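**Ticket 108 – cloth handling, bed station** (Clulbridge)
Opened by: Shakuntala Garg, 17th May
Status: open

Query from Kyung-hwa: does the two-corner rule apply on the bed, or only on the table? Applies to both. Sheet 4 of the Kurkard handling rules, nobody had printed it.
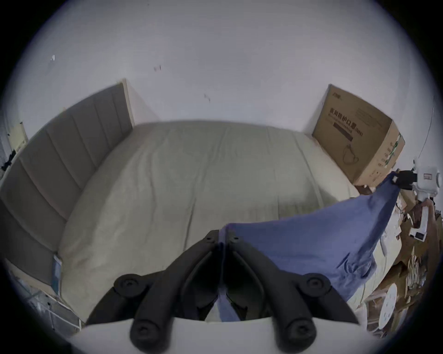

*Corner grip on the blue cloth, bed station.*

Checked against the rules:

- pinch at the corner with the fingertips, not mid-edge – ok
- box stays on the bed if it's clear of the cloth. Elias wants it gone, the rule only says "clear". Leaving it for now
- packaging down the side of the bed: not covered anywhere. Needs a line addding
- both grippers in view of the head camera before the cloth gets moved. Conall to reword, current text is a mess

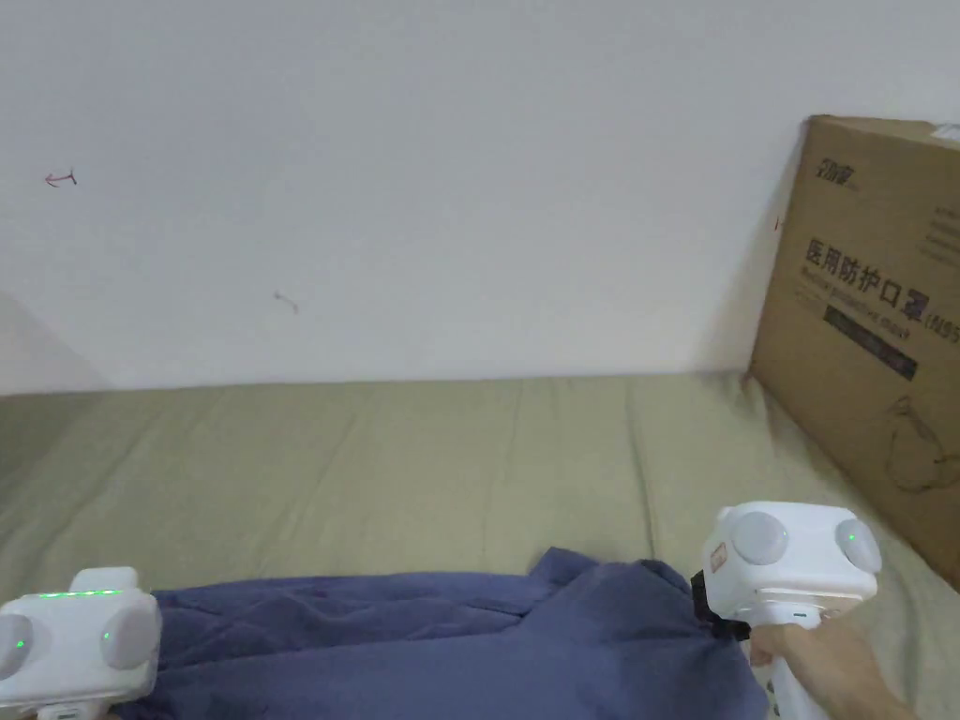 ### Still to do

- Dymphna to sign off the new wording
- ask Mulcahy if ticket 97 is the same thing, sounds like it
- rejected takes: log the reason at the time, not at teh end of the shift

Back to me when thats done. SG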